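Verkeo demo kit - open day notes, Atcombe showroom
Updated Aug 13, 2022

Two-finger gripper, wrist camera view, full kitchen set in simulation. Runs on the Isaksson controller, 153 practice tasks loaded. Visitors pick a task, the software does the rest - no coding, no set up. Close-up work is on the left hand screen, best seen from the front row. 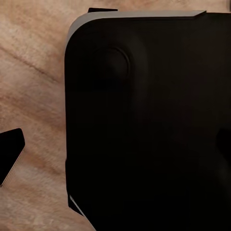
Wrist view, black gripper finger beside the black housing, wood surface.

Room view is on the second screen. Kitchens can be swapped between runs, takes 3 minutes. Surfaces, lighting and loose items all change seperately, so ask if you want a particular layout.

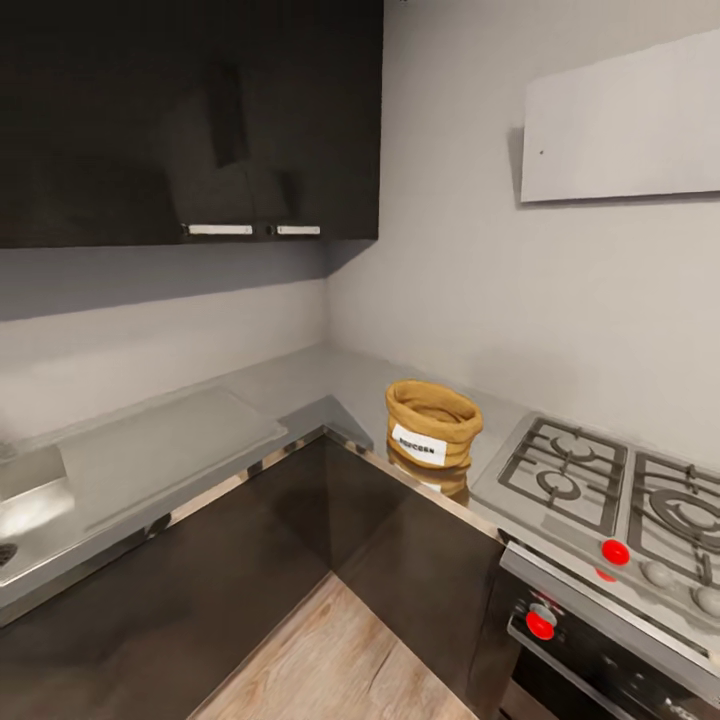

Rellden licence included for 7 seats, extra seats on request. Demo slots at 2 each afternoon in August, book at the desk or by the form. Spare grippper fingers sold in pairs. Trade visitors please bring your account number.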